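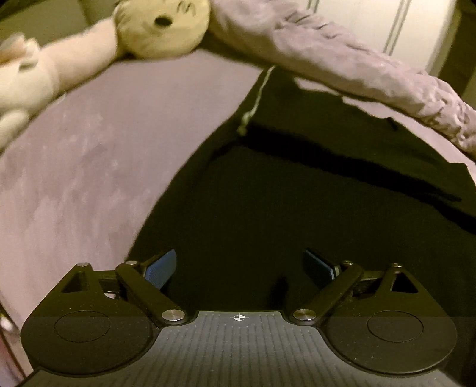

Ticket 1413: Opinion columns missing from morning newsletter
Site: Ostlow (news and comment)
Reported by: Ostlow web desk
Handled by: Naltik hosting support
Priority: high
Status: closed

Report
The 06:00 newsletter went out without the Comment block. The lead column, on council asylum housing and the row over the Bravora hostel contract, was live on the site but did not appear in the email. The News and Letters blocks were correct. Two readers have written in to say the column was pulled for political reasons. The desk confirms it was not withdrawn or edited after publication.

06:40
Feed checked in a browser. Column present, correct headline and byline. Newsletter builder log shows "0 items" for Comment, no error.

06:55
Cleared the builder cache and ran a test send to the desk address. Same result.

07:20
Compared the feed with yesterday's copy. The standfirst of the new column is 180 characters, within the limit. The headline contains a colon and a pair of curly quotation marks. Replaced these with straight ones on staging. No change.

07:45
The builder skips any article carrying the "legal hold" flag. The flag is not set on this column. It is set on the parent topic, Migration, which was created in February for the El Sherbiny tribunal coverage and never cleared. Articles inherit the flag from the topic. The editing screen shows only the article's own flag, so the desk had no means of seeing it.

08:05
Desk confirmed by phone that the hold on the tribunal reports has been lifted. Flag removed from the topic. Test send correct on the second attempt; the first ran before the 30 minute feed refresh and was forced by hand.

08:30
Corrected newsletter sent in batches of 100 per minute as requested. No bounces above the usual level.

Cause
Inherited legal hold flag on the topic, not shown at article level.

Follow-up
Change request raised to show inherited flags on the editing screen. Builder to log skipped items with the reason. Until both are in place, the desk should check the topic page if a block comes out empty. Wording of any reply to readers is left to Ostlow.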